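4.2 Evening routines and the handover between parents

The diary data were used to examine how parents of primary school children divide the last part of the day, from the end of dinner to lights out. Of the 567 parents enrolled across the Kulum and Kastutby sites, 563 returned the baseline questionnaire, and their households contributed 1586 usable evening entries. An entry was treated as usable if it named the adult present at each stage and gave a time for lights out. Entries from evenings when the child slept elsewhere were set aside and are not considered in this section.

Three patterns were coded. In the first, one parent stayed with the child from the end of dinner until the light was off. In the second, which we call a fixed handover, the parents changed over at the same point each evening, usually between toothbrushing and reading. In the third, the changeover moved from night to night depending on work, siblings or who happened to be upstairs. Coding was done by Wysocka and Claeys working separately, and disagreements were settled with Van Loon, who had not seen the questionnaire scores.

Moving handovers went with later bedtimes and with more entries mentioning an argument, mostly about pyjamas, teeth or one more glass of water. Fixed handovers looked much like single-parent evenings on both measures. This held when we left out families with a child under six, and it held at both sites, although the difference was smaller in Kastutby, where more parents worked rotating shifts and the school day starts later.
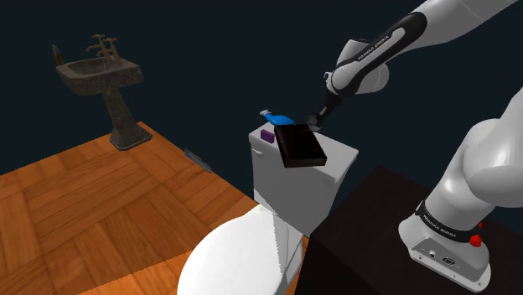 Figure 3. Simulated bathroom with a robot arm, rendered view.

The bathroom was the stage parents wrote about most. Many entries ran to several lines on toothbrushing and gave only a word or two to reading or settling. Mothers and fathers described it in similar terms, as the point where the child was most tired and the adult most likely to be called away by a phone, a younger sibling or the washing machine. Parents who worked evenings tended to miss this stage altogether and join for the story, and a number of them wrote that they felt they had been given the pleasant part.

We followed this up in the 34 interviews. Petro Romaniuk conducted those in Kulum and Gerrit Geerts those in Kastutby, using the same topic guide. One father of two said: "She does teeth and I do the book. If I try to do teeth, he tells me I'm doing it wrong, and then we're both cross by the time we sit down." A mother in Kastutby described the reverse. Her daughter would only have her hair washed by her dad, and on his late nights the wash was put off until the weekend. Neither parent saw the arrangement as something they had planned.

Roughly half of the interviewed parents said the changeover point had been set by the child. In most of these accounts the parents had accepted it after a few difficult evenings and had not discussed it since. Parents scoring low on the confidence items of the Ramalho inventory were more likely to describe this as giving in, while those scoring higher called it a habit or a preference – the behaviour they went on to describe was much the same.

Two cautions apply. Diaries were filled in by whichever parent was home at lights out, so evenings that ended badly may be under-reported. Seasonal effects are also possible, as collection in Kulum began in January, during the summer holidays, when many families said they had relaxed bedtime. Section 4.3 looks at term-time entries separately and compares weeknights with weekends.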